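베스트니스(Vestness) 원목용 하드왁스 오일 무광 투명 750ml

실내 가구, 테이블 상판, 선반용 / 품번 3736
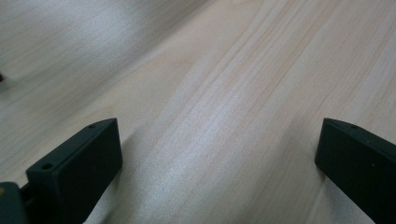
글 드로르카노 상품정보팀 | 등록 2021년 11월 4일 목요일 | 분류: 목재 마감재 > 오일·왁스

베스트니스 하드왁스 오일은 식물성 오일과 왁스를 섞은 실내용 목재 마감재입니다. 나무에 스며들면서 표면에 얇은 왁스층을 남깁니다. 소나무, 단풍나무, 자작나무처럼 색이 밝은 수종에 많이 쓰입니다. 무광 투명 제품은 도막이 두껍지 않아 나뭇결의 촉감이 남습니다. 밝은 나무에 바르면 색이 한 단계 진해지고 노란 기가 조금 올라옵니다. 원래 색에 가깝게 마감하려면 같은 계열의 내추럴 화이트를 선택하십시오.

제품 규격
용량: 125ml / 750ml / 2.5L
광택: 무광
색상: 투명
희석: 하지 않음
도장 횟수: 2회
재도장 간격: 12시간 이상
완전 경화: 21일
보관: 5~30℃, 직사광선을 피할 것

사용 방법
1. 기존 도막과 먼지를 제거합니다. 120방에서 시작해 180방, 240방 순서로 결을 따라 사포질합니다.
2. 통을 흔들지 말고 막대로 바닥까지 저어 줍니다.
3. 붓이나 보풀 없는 천으로 결 방향을 따라 얇게 펴 바릅니다.
4. 15분 뒤 표면에 남은 오일을 마른 천으로 닦아냅니다.
5. 12시간 이상 건조한 뒤 320방으로 가볍게 문지르고 한 번 더 바릅니다.

1차 도장 후 표면이 까슬해지는 것은 나무 섬유가 일어난 것으로, 불량이 아닙니다. 집성판은 조각마다 흡수량이 달라 얼룩이 질 수 있으니 뒷면이나 자투리에 먼저 시험하십시오. 마구리면은 오일을 많이 먹으므로 1회 더 바릅니다.

건조 중 관리
건조하는 동안에는 창을 열어 환기합니다. 겨울철에는 건조가 늦어질 수 있어 재도장 간격을 24시간으로 잡는 것이 안전합니다. 완전 경화 전에는 물걸레질을 피하고 식탁보나 고무 받침을 오래 올려두지 마십시오. 경화 후에는 중성세제를 묽게 탄 물로 닦을 수 있습니다. 염소계 세제와 연마제가 든 수세미는 쓰지 않습니다.

주의 사항
오일이 묻은 천은 뭉쳐 두면 자연 발화할 수 있습니다. 사용한 천은 물에 완전히 적셔 뚜껑 있는 금속 용기에 담아 버리십시오. 욕실 바닥과 실외 데크에는 적합하지 않습니다. 우레탄이나 래커 도막 위에는 스며들지 않으므로 덧바를 수 없습니다.

함께 구매하는 상품
스테미식스(Stemisix) 원형 사포 세트 5인치, 120/180/240/320방
세풀베다(Sepúlveda) 천연모 평붓 50mm
베스트니스 내추럴 화이트 하드왁스 오일 750ml
무보풀 면포 10매

배송 및 교환
평일 오후 2시 이전 결제분은 당일 출고됩니다. 인화성 액체로 분류되어 항공 운송이 불가하며, 제주와 도서 지역은 선박으로 배송되어 3~5일이 더 걸립니다. 개봉한 제품은 교환과 반품이 되지 않습니다. 2.5L 제품은 현재 품절이며 1월 입고 예정입니다.

상품 문의 77건 | 목록으로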